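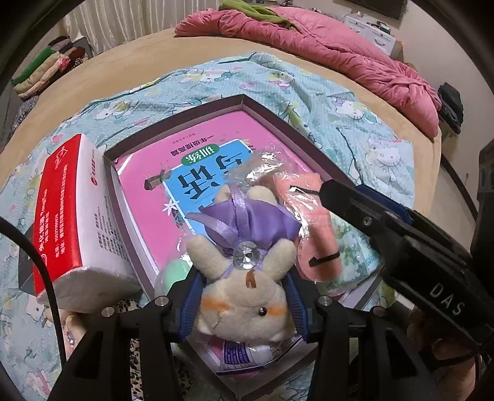

What does it cost to enter the Dirard charity walk?
Entry is free, and each walker is asked to raise at least $20 for the Okine children's hospice before walk day.

Wait for people to sit down. Leave the route slide up while I talk.

Start with the money. Our target this year is $2000. It pays for family rooms at Okine, so that parents can stay overnight when a child is very ill. Say that first, then talk about walking.

The route. We go from Dirard school down to the river, along the towpath to Tistosora Park, and back by the old rail bed. That's 8 miles. The short route turns around at the footbridge and is 3 miles. Strollers are fine on the short one. They are hard work on the rail bed, where the gravel is deep after the second gate.

Start is at 9 in the morning from the school parking lot. Check-in opens at 8. Park on the field side – the bus company needs the front.

NEXT SLIDE, sponsor form.

Hold up a paper form. Names and addresses in full, please, and the amount in dollars. Online pages are fine too, and the link is on the back of the form. Cash goes in the envelope with your walker number on the outside. Last spring we had envelopes with no number and it took until June to match them up.

Jia Bakery is giving rolls and coffee at the park. Thank them here, not at the end. Mention that the rolls have sesame on them and there will be a plain tray.

Training. If you haven't walked far lately, start now with a half hour after supper and add a little each week. Wear the shoes you plan to use. Bring a second pair of socks.

Dogs on leads, both routes. Under-16s need an adult walking with them.

If the river is high we skip the towpath and use Mill Road instead. The decision gets posted on the school door at 7 in the morning.

Questions – leave ten minutes. Someone will ask about T-shirts. They are $8, and sizes go on the yellow sheet by the door.

Forms are on the back table. Collect the pens.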